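3. What a backpack does when it is put down

3.1. Background to the packing diaries

Most writing on bags begins with the bag being worn. We look at how weight sits on the shoulders, how long the straps are, how far the load hangs below the waist, and all of that is useful to know. But anyone who has shared a house with a school-age child will remember the other life of the backpack, the one it leads on tables and hallway floors, slumped over sideways with its lining showing, waiting for somebody to find out what is still inside. It is this second life that we wanted to write about, and we are grateful to the households who put up with our questions while we did so.

The Nellmont packing diaries, from which much of this section is drawn, cover 28 households over one school term. Each household kept a simple record of when a bag was packed, when it was emptied, and what happened to it in between. We received 544 entries in all, some of them a single word and some of them (to our great pleasure) running over onto the back of the sheet. Of these, 146 mention the shape of the bag itself: that it would not stand up, that it folded in on itself, or that the opening had to be found again before anything could go in. We had not asked about shape at all, and so we took these remarks seriously and went back to the bags.

A soft backpack has very little in it that will hold a form. There is usually one padded panel, the one that rests against the wearer, and everything else is cloth that hangs from it. When the bag is full the contents do the work of a frame. When it is empty the cloth falls wherever it was last pushed, and the padded panel may end up underneath, on top, or bent somewhere in the middle. Straps go their own way. The navy backpack in our own table work is a good case – bunched into folds, with its gray lining and a gray padded panel showing near the center, and a loose strap trailing off to one side.
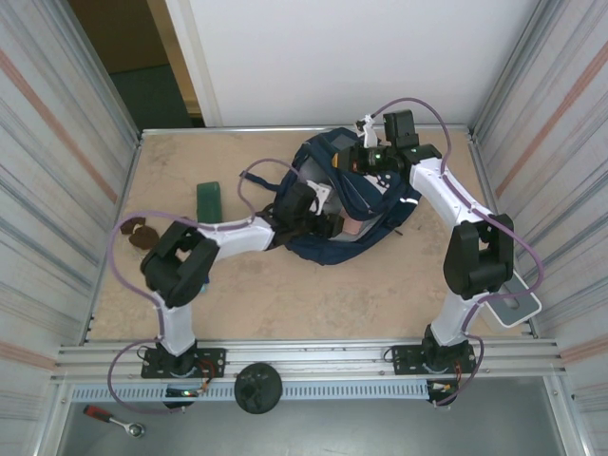
3.2. Finding the back of the bag

We had expected people to begin with the zipper. In the diaries, however, the first thing people describe is nearly always a kind of turning over, a patting and pulling until the bag makes sense again. One parent wrote, "I look for the fat side and then I know where I am." We have borrowed her phrase ever since, and in our notes the padded back panel is simply "the fat side."

It is easy to see why this panel should be such a help. It is thicker than the cloth next to it, and it often has a texture of its own that the hand can pick out without any looking. Smoother cloth gives less away, although trim and fasteners can make up for this. A line of piping tells the fingers which way the panel runs, and a snap is a small fixed point in a great deal of loose material. Several diary keepers said they could pack in a dark hallway quite happily so long as they had hold of the right part of the bag, and we see no cause to doubt them.

Figure 3 gives a close view of the two kinds of surface together.

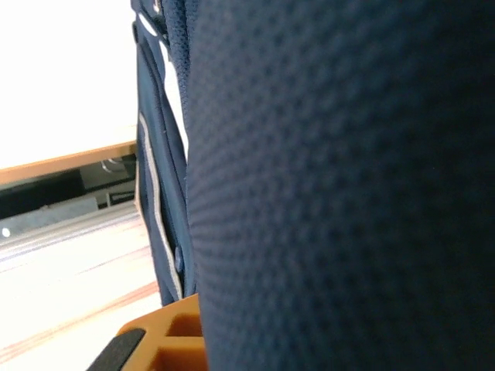 Figure 3. Navy backpack fabric at close range: a dimpled, mesh-like surface on the right, with a smoother panel behind it and to the left, carrying a narrow reflective piping strip and a small round snap.

3.3. Edges, straps and the second hand

Once the back has been found, the bag must be kept open, and here the diaries become rather less cheerful. A soft opening closes again as soon as it is let go. People described holding one edge with an elbow, with a knee, and in one memorable entry with the chin, while the free hand reached for a lunch box. Those who packed on a table tended to draw the upper edge away from themselves and press down on the near side, and they grumbled less than those who packed in their laps.

Straps were the other common complaint. A strap that has slipped inside the bag takes up room and gets tangled with books, and a strap left lying underneath makes the whole thing rock. Our diary keepers had settled on clearing the straps first, before anything was packed, and we would suggest the same to anyone who writes instructions for this sort of task. We return to straps in Section 4, where bags with a stiffened base are considered alongside the soft ones.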